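Category: Support > Demo & Events > Teleop bench

Ticket 321: Left arm drops out of follow during visitor demo, plus wall screen lagging

Status: Closed (one leftover, see the end)
Opened by: Jana Hagedorn
Opened: 03/11/2021
Site: Lido, ground floor, Jaltau

Hi all, Jana again. I'm putting both problems on one ticket even though I know I'm supposed to split them, because they started the same morning and I kept going back and forth on whether they were the same thing. (They're not. Skip down if you only want the fix.)

So we had the open day at Lido, with the suturing bench out where people could sit at the console and try it. We had nurses, high school kids, a bunch of parents, two people from Rieger who wanted to see how their cable set was holding up, and a very patient line that went out past the coat racks. The bench was great for the first hour. Then the left arm started letting go of the operator. You'd be sitting there moving both hands, the right instrument would follow you perfectly, and the left one would just stop where it was. No alarm, no error tone. The little status light on the console went from green to amber and that was it. Take your head out of the viewer, put it back in, and it picks up again. For a while.

The other thing was the wall screen. That's the big one facing the line, so the people waiting can watch what the person at the console is doing. It was running behind, and you could see it easily if you stood where you could watch somebody's hands and the screen together. The console viewer itself was fine, no delay I could feel.

What I had running:
Pladeck bench, both arms, current software
Pladeck video box feeding the console viewer and the wall screen
Practice tissue pad, the reddish one, with the usual lamp
Rieger cable set, fitted in September
Foot pedals on the new long extension

First notes, during the day

I did the obvious stuff between visitors. Restarted the console. Swapped the left instrument for a spare, same behavior. Reseated the left arm connector at the base. Homed both arms. Each time it looked fixed and I got all happy about it, and then a few visitors later it would do it again.

Keabetswe Chauke was running the line for me and she's the one who spotted that it never happened with the kids. It was always adults, and mostly tall ones! I laughed at that at the time and I'd like to formally take it back here.

I called support at lunch and got Helmut Lindemann, who asked me to pull the log off the console and send it over. I'm pasting the bit he cared about, cleaned up a little:

left arm: follow
left arm: follow
head sensor: present
left arm: hold (operator input out of range)
right arm: follow
left arm: follow (operator re-engaged)

Helmut's reply, by phone, was that "out of range" means the hand controller got pushed past the edge of where it's allowed to go, and the bench holds that one arm until you re-engage. So the arm wasn't failing at all, it was being told to wait. He wanted to know where the hand controllers were sitting when people started, and whether anybody was using the clutch pedal to bring their hands back to the middle. Good questions, and no, of course nobody was using the clutch, I'd been telling them to leave the pedals alone because I didn't want to spend the day explaining pedals.

Afternoon

With that in mind I watched people's hands and not the screen. Tall visitors were sliding the chair back, which meant they were reaching forward with their arms almost straight, and the left controller was ending up way out at the front of its travel. But why only the left? That bugged me. The right one should have been going out of range just as often.

Edit Bakos came over from the workshop with a ruler (she had her own group to look after, so thank you, Edit) and we measured where both controllers rest when the console is idle. The left was parked 5 cm further forward than the right. Somebody had moved the left armrest bracket up when the console was wheeled in from storage, and I'd homed the arms about a dozen times without ever looking at the bracket. So anyone sitting there started with less room on the left, and if they had long arms or sat back they ran out.

We moved the bracket back to match, tightened it, and put a strip of tape on the floor for the front chair legs. I also changed my speech and taught the clutch pedal first. Took less time than I'd feared. "Press, bring your hands back to your lap, let go, keep sewing." Every single person got it.

After that, no more amber for the rest of the day. I kept the log going until we shut the doors and there isn't one more hold line in it.

The wall screen

OK, the second one. I assumed the network at first because the building Wi-Fi was getting hammered by visitors, but the wall screen isn't on the network, it's a straight cable from the video box. Hannelore Wiegand asked me over chat what the output was set to and I didn't know, so she walked me through the menu. Recording was on, and so was the smoothing option, which holds back pictures to make the motion look nicer. Delay on that output was reading 200 ms. With smoothing off it went down to 7 ms and the wall screen and the hands looked together again from where I was standing.

I didn't turn smoothing on. I'd guess it came that way from the last recording session, and it's one of those settings that survives a restart.

Last check before closing

Helmut asked me to run a proper both-hands check before he'd close it, so when the room had cleared out I sat down and did some passing with the thread on the pad, with Keabetswe reading the console light out loud to me. Reaching all the way left, all the way forward, clutching, coming back in, tips together in the middle, then again with the chair pushed off the tape on purpose. Green the whole time on both sides. I could still force a hold by really stretching, and it held and came back the way it's meant to. The right side held too when I stretched that one, so they finally behave the same.

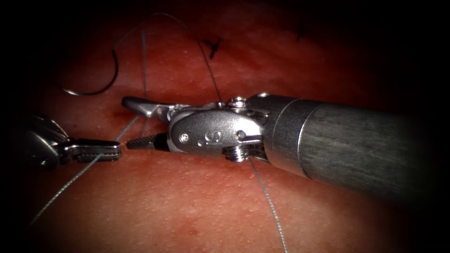

Left and right kept getting mixed up on the phone, by the way, so I want to write down how I'm naming them. When I say left I mean left as you see it in the viewer, the one your left hand drives. Helmut was looking at a bench from the front and had them the other way around for a good five minutes of our call. The easiest way to get everybody on the same page is to go by something on the metal: in this view the one with the S stamped on the wrist is the right instrument, and the one nearly meeting it tip to tip with its jaws shut is the left, the one I was complaining about all day. If you're comparing with your own bench, look for the letter first and then talk about sides. I'd also suggest doing the tips-together test in the middle like this, where the light is good, because the pad goes pretty dark toward the edges and it's hard to judge a small gap out there.

Reply from Helmut Lindemann

Thanks Jana, very clear, and apologies for the left/right confusion. Log looks clean after the bracket change. Please measure both controllers at rest any time the console has been moved. I'm adding the armrest bracket to the event setup sheet, above the homing step. The hold itself is normal and should not be disabled.

Reply from Hannelore Wiegand

On the video box, please save a preset called "Visitors" with smoothing off and recording off and load it every time. Otherwise this will come back after the next recording session, I promise you.

My reply

Preset saved and the tape is still on the floor. I also stuck a note on the armrest bracket, which Edit says looks awful. Fine by me.

The leftover: the amber light is really easy to miss. If you're sitting in the viewer you can't see it at all, and the visitor has no clue why one hand has stopped working. Several people told me they thought they'd broken it, and one lady wouldn't try again after that, which I felt bad about. Could we get a short beep when an arm goes into hold, or some text in the viewer? Even a setting just for events would do me. Helmut says that goes in as a feature request and not on this ticket, so I'll open a new one and link it.

Oh, and one for whoever packs the demo crate: please put in more suture. We ran through what we had by mid-afternoon and I was handing out short ends by the time the last group came through.

Closing this one.

Jana

Related tickets
Clutch pedal not detected with long extension cable
Request: audible tone when an arm enters hold
Video box keeps recording settings after restart
Practice pad slides on bench top
Console height for younger visitors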